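Buscar en esta web Buscar Cerrar

La cocina de la tía Zotico

Khadija El Idrissi llegaba siempre antes que los demás, porque le gustaba el edificio cuando todavía estaba en silencio. Encendía la máquina de café, se quitaba el abrigo y abría la cocina. En la empresa Plorer, «abrir la cocina» quería decir encender un ordenador y esperar 4 minutos.

La cocina no existía en ningún lugar. Tenía encimera, armarios y azulejos, y una vez Khadija había pasado una tarde entera cambiando el color de la junta entre los azulejos, pero no se podía entrar en ella. Sus compañeros la llamaban la cocina de la tía Zotico. Zotico era el nombre del proyecto, y alguien había dicho que sonaba como el apellido de una señora mayor que guarda las bolsas de plástico dentro de otra bolsa de plástico. Desde entonces la señora vivía allí. Cuando una prueba salía mal, decían: «La tía está enfadada».

La tarea de aquel mes de diciembre parecía muy sencilla. El brazo tenía que coger una cosa roja de una bandeja gris y ponerla encima de la balanza. En las notas Khadija escribía «el tomate», pero el señor Benkirane, que era el jefe, escribía «la manzana», y los dos habían decidido no discutir. Para el brazo era solamente el objeto 2.

—¿Cuántas veces lo ha hecho esta noche? —preguntó Benkirane al entrar. Traía nieve en los hombros.

—Doscientas.

—¿Y bien hechas?

Khadija giró la pantalla para que él mismo lo leyera. Benkirane leyó y no dijo nada. Después fue a buscar café.

El problema era el momento de cerrar los dedos. El brazo bajaba bien, con una elegancia que a ella le daba un poco de envidia, se paraba al lado de la bandeja y entonces dudaba. Khadija sabía que la palabra «dudar» no era correcta, que lo que había allí era un cálculo con un resultado malo. Pero ella había aprendido el español a los veinte años y tenía cariño a las palabras que se equivocan un poco. Dudaba. Luego apretaba demasiado pronto y la cosa roja salía rodando por la encimera hasta chocar con la balanza.

Por la tarde llegó un mensaje de Wurance. Era el cliente, una compañía que quería poner brazos en las cocinas de las residencias, para que las personas mayores pudieran desayunar a la hora que quisieran. Preguntaban si después de las fiestas ya se podría hacer una demostración con un brazo de verdad. Preguntaban también, con mucha educación, si el brazo sabría pelar.

—Pelar —dijo Benkirane.

—Pelar —repitió Khadija.

Se rieron los dos, pero no mucho tiempo. Él se puso a redactar la respuesta y ella volvió a abrir la cocina. Paró la prueba justo antes del cierre de los dedos, como quien para una película para mirar la cara de un actor, y se quedó delante de la pantalla con la barbilla apoyada en la mano. 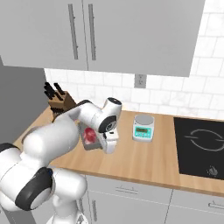

La cocina Zotico, antes de cerrar la pinza.

Su madre tenía una balanza en la cocina de Tetuán. No se parecía a esta, era de hierro y con pesas, pero vivía también sobre la encimera. Khadija se acordó de cómo su madre cogía los tomates. No los cogía desde arriba. Primero los tocaba con el dorso de los dedos, para saber si estaban maduros, y solo después los rodeaba con la mano entera, desde un lado, hablando al mismo tiempo por teléfono con su hermana. Nunca miraba. Si un tomate se movía, la mano se movía con él, y la conversación seguía.

Llamó a su madre. En Tetuán era la hora de la merienda y se oía la televisión.

—Mamá, ¿cómo coges un tomate?

—¿Estás enferma?

—No. Es para el trabajo.

Hubo un silencio largo. Su madre nunca había entendido bien en qué trabajaba, y esta llamada seguramente no ayudaba.

—Pues con la mano —dijo por fin—. Como se coge un tomate. Despacio y luego fuerte. Fuerte no. Como si fuera a escaparse, pero sin que él lo sepa.

Khadija lo apuntó en un papel, exactamente así, y lo pegó en el borde de la pantalla. Después trató de traducirlo a números, y eso le ocupó hasta la noche. Puso una aproximación más lateral. Puso un primer contacto muy suave, con los dedos todavía abiertos, y una espera corta. Le dijo al brazo que, si el objeto se movía durante la espera, lo siguiera. Benkirane se despidió desde la puerta y le recordó que la calefacción se apagaba a las ocho.

A las ocho se apagó la calefacción. Khadija se puso otra vez el abrigo y lanzó la primera prueba.

El brazo bajó. Tocó la cosa roja con un solo dedo y la cosa roja se movió un poco hacia el borde de la bandeja. El brazo fue detrás. Cerró. Subió. El objeto 2 viajó por el aire sobre la encimera y se quedó encima de la balanza, temblando, y luego quieto.

—Vaya, tía —dijo ella en voz baja.

La segunda prueba tiró el objeto contra los azulejos. La tercera salió bien. En la cuarta el brazo siguió al objeto con tanta fidelidad que los dos acabaron detrás de la balanza, y ahí se quedaron empujando la pared hasta que ella lo paró.

Hizo la lista de lo que faltaba. Faltaba que el tomate pudiera ser blando. Faltaba la luz de la mañana, una encimera mojada, un trapo olvidado, una persona que pasa el brazo por delante para coger la sal. Faltaba una residencia de verdad, con una señora de verdad que tiene hambre a las seis. De pelar no escribió nada. Guardó la lista con el nombre «para Wurance» y luego cambió el nombre a «para Benkirane», que era más prudente.

Antes de irse dejó la noche entera programada, otras doscientas veces. En la escalera se dio cuenta de que tenía hambre. Al llegar a su casa encontró en la nevera medio limón, un yogur y un tomate que llevaba demasiados días allí. Lo tocó con el dorso de los dedos. Estaba muy blando por un lado. Cortó esa parte, puso sal en la otra y se la comió de pie, con el abrigo todavía puesto, mirando en el teléfono cómo subía el contador.

Iba por 4.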